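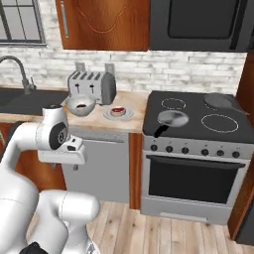
**Kitchen robots learn faster when they get to practice their mistakes**

Good news from the Mevance lab this January! Soledad Llorente and her team have finished the first full round of tests on Taster, a training method that lets a robot arm go back and work on the exact moments where it tends to fail. The results are better than anyone on the project had dared to put in the proposal.

All of the work so far has been done in simulated kitchens, with a stove, a counter, dishes and food, and an arm that has to move things from one place to another without making a mess. Most training of this kind starts every attempt from the beginning. The arm drives up to the counter, reaches, grabs, carries, sets down. If it fumbles the grab, the attempt is over and the next one starts from the top again, so the arm gets lots of practice at driving up to the counter and very little at the hard part.

Taster does it differently. The simulator saves its state several times during each attempt, and when something goes wrong the software looks back for the last saved point where things were still going fine. That point goes into a pool, and new attempts start from there - a few inches from the bowl, say, with the gripper already tilted. The arm tries the same short stretch over and over with small changes until it gets through, then moves on to another one.

"It's how you'd practice a song on the piano," says Llorente. "You don't play the whole thing 50 times because bar nine is ugly. You play bar nine."

The team built 2608 kitchen layouts for the project, with different cabinets, counters and stoves, and held back 2000 of them for testing, so the arm was always graded in rooms it had never met in training. With the same amount of computer time, the Taster-trained arm finished up to 7 times as many of the longest tasks as one trained the usual way. (Short tasks improved too, though by much less. An arm that already picks up a plate well has little left to practice.)

Mekdes Worku, who wrote the part that picks the restart points, is most excited about what the arm learned on the side. After enough restarts near trouble spots it began to back off and try again when a grasp slipped, which was never written into the reward. "I watched it let go of a bowl, shift over and take it again, and I called everybody into my office," she says. "We must have replayed it until lunch!"

There are still gaps. Liquids aren't simulated at all yet, and the method needs a simulator that can save and reload quickly, so it can't simply be copied over to a real kitchen. Gyula Sipos is now working on that step with two real arms at Fasau, where the trained software will be tested without any further practice. He expects the first runs to be rough, especially with shiny pans, which confuse depth cameras.

The code and the test layouts will be free to download once the paper is out. Questions about early access can go to Sosina Yilma at Mevance.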